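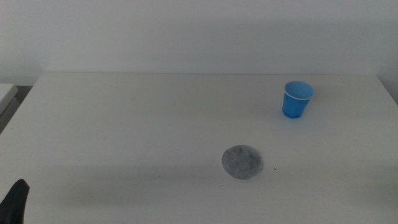
February, Gridodwood bench, afternoon

Cup and disc task again, and I'm sorry to say we had the gripper fault back, the one Tài Võ and I thought we'd seen off last month. The run was set for 600 cycles and it stopped itself at 271 with a force alarm on closing. I hit the stop button anyway (better twice than not at all), and then made a cup of tea before touching anything, as Setsuko Imai always tells me to.

With the power back on at low speed I opened the fingers fully over clear table and left them there while I had a good look. 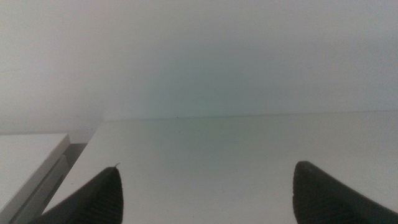 Opening was smooth enough, no grumbling. Closing on nothing, though, the log showed the force creeping up well before the fingers could have met, so I'm inclined to blame the drive or the zero point and leave the grip settings be. Tsutomu reckons it's the zero, and he's usually right about these things, bless him.

Arm is locked off for tonight, tag on the switch. Please don't clear the alarm, Takeshi, I want the log as it stands! Tomorrow: re-zero, then 200 slow cycles with someone sitting by the stop.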